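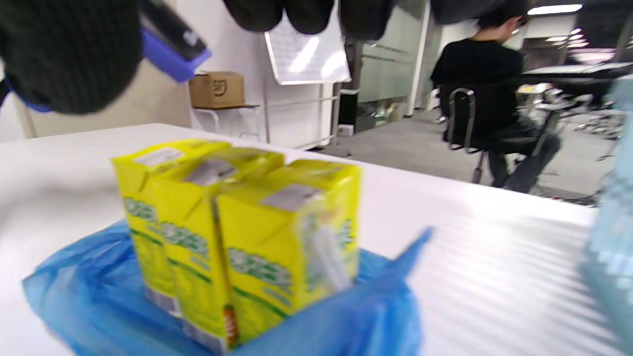 A corner shop is a small retail store selling food, drink and household goods to people who live near enough to arrive in slippers. It differs from a supermarket in size and hours, and from a kiosk in that the customer can get inside. Its stock leans toward things that are wanted now and in small amounts, and a drink that comes in a carton, such as the three yellow ones standing close together on the white surface, is typical of the trade: cheap, upright, and finished before the buyer reaches home. Milk, bread, batteries and birthday cards make up much of the rest. The birthday cards are usually for somebody's uncle.

History

Small neighborhood stores are far older than the name. For most of their history the goods stayed behind the counter and the shopkeeper fetched them, which kept theft low and conversation high. Self-service spread during the twentieth century and moved the fetching to the customer, who was not paid for it.

In the town of Restdale the change came late. The Liao store on Skalton Street kept its full counter for 50 years and gave it up one May, after the owner's knees had voted against the ladder. Regulars went on reciting their lists at the register for some time afterward. 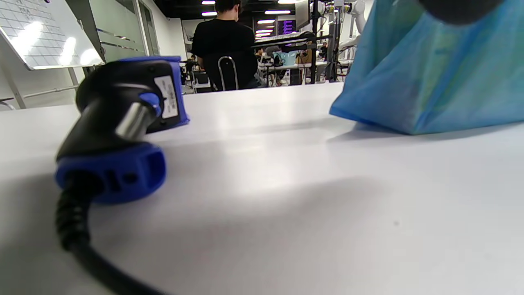

Prices at the Liao store were written by hand until the same refit, and a few of them were negotiable if the shopkeeper had been at school with your mother. Printed labels ended the practice on paper. Credit, kept in a notebook under the register, lasted longer, and one account is said to have been passed down with the house.

Layout

Most corner shops follow the same plan. Candy sits near the register at the height of a child, milk sits at the back so that its buyers must pass everything else, and one shelf holds items that have never been sold and never been moved. The Rirunetti store, 4 doors from Liao, put its milk by the entrance as an experiment. The milk sold well. Very little else did, and it went back.
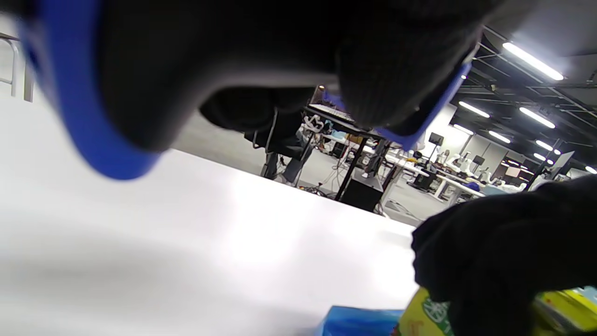 Xiaoqing Kang disputes this account in a letter to the Restdale local history newsletter dated 26/07/2020, arguing that the milk was moved back because the door let in the afternoon sun, and that sales of everything else had been poor for years. The letter adds that the Rirunetti bread was never fresh. The newsletter printed a reply from the family, longer than the original and mostly about the bread.

Hours

Long opening hours are the main advantage of the corner shop and the main complaint of the people who run them. A day of 14 hours is common in family stores, with the quiet stretch after lunch given over to shelving, bookkeeping or sleep. Signs reading "back in five minutes" are best understood as a statement of mood. 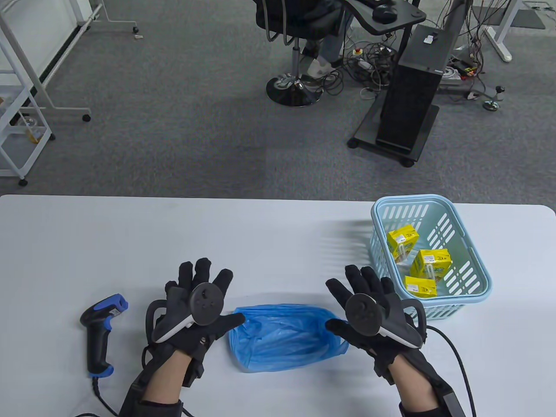

Folded light-blue plastic bag on a white table.

Bags

The free bag was long a fixed part of the transaction, handed over whether or not the purchase needed one. Many places now charge for bags or ban certain kinds, and households have responded by keeping a bag full of other bags in a kitchen cupboard. Skalton Street shoppers were early to bring their own, chiefly on account of a rise in the price at Liao from nothing to 9 cents.

See also: Convenience store; General store; Vending machine; Slippers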